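Field diary, girls' savings and skills component
Thursday, Plavov district

The day began at the Prillari training center at 7:30, half an hour before the first group was due. The purpose of the visit was to review the savings component after its first full cycle and to agree on changes before the August intake. The district office had asked that the review be held in the rooms the participants use, and this was respected. The morning session was conducted in the sewing room, the afternoon session in the small office next to the kitchen.

The first matter was enrollment. The component now has 79 girls on its books, divided among the three villages of the lower valley and the market quarter of the town. Attendance in the market quarter remains the weakest. The group leaders attribute this to the stalls, where older daughters are expected to work from midday. It was agreed that the market group will move to an early morning hour for the coming cycle and that the change will be reviewed at the end of it.

The second matter was age. The entry age stands at 14, as set out in the agreement with Taheri Cooperative Bank. Several mothers asked whether younger sisters could be admitted. The office's position is that younger girls may attend the numeracy hour but may not hold a passbook. This was explained twice, and the second explanation was better received than the first. A short written notice in plain language should be posted at the center door before the next meeting.

Passbooks took up most of the morning. Under the present rules, an account opened by a minor requires the signature of a father or male guardian. In practice this means that a girl's savings can be withdrawn by a person who has never attended a session. Taheri has agreed in principle to accept the mother's signature on the same terms, but the branch has not yet received the revised form and continues to turn families away. A letter to the branch will go out tomorrow with the bank's own written undertaking attached. The component should not open any further accounts under the old form.

The starting grant was also discussed. Each girl who completes the course receives 2,000 in local currency toward tools or materials. The group leaders reported that the amount is sufficient for a used sewing machine but falls short for girls who choose baking, where the oven is the main cost. Two proposals were put forward. The first would raise the grant for baking only. The second would allow girls to pool their grants and buy one oven between them. The office prefers the second proposal, subject to a simple ownership agreement. A draft is to be prepared in the local language and read aloud to the group before anyone is asked to sign.

The afternoon was given to the link with employers. Isell, the knitwear workshop on the river road, has offered 2 paid places for graduates of the handicraft course, each for half a year. The offer is welcome, though the hours proposed would end after the last bus. The office will ask Isell either to bring the shift forward or to contribute to the cost of a shared ride. No names should be put forward until this has been settled in writing.

There was a longer discussion about whether handicrafts should continue to hold so large a share of the course. Demand for small knitted goods in Plavov is seasonal, and the prices paid by resellers leave little for the maker. The leaders defended the subject on the ground that it is the one families accept most readily, and that it brings girls into the room who then stay for bookkeeping. Both points are fair. The handicraft hours will be kept for now, with a costing exercise added so that each participant learns to work out the price of yarn and of her own time before she agrees to a sale.

Knitted toys remain the item most often chosen as a first project. 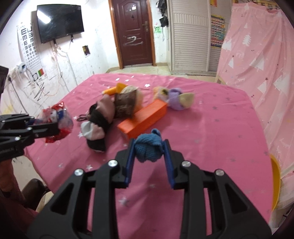 Matters to carry forward

Letter to the Taheri branch on the mother's signature, with the undertaking attached.

Notice on the entry age for the center door at Prillari.

Draft ownership agreement for shared ovens. The section on repairs needs particular care, as the group leaders expect most disputes to arise there.

Reply to Isell on working hours and transport.

New timetable for the market group, to be shown to the parents before it is adopted.

The return journey was slow owing to work on the bridge, and the office was closed on arrival. The attendance registers are in the locked drawer and will be copied in the morning.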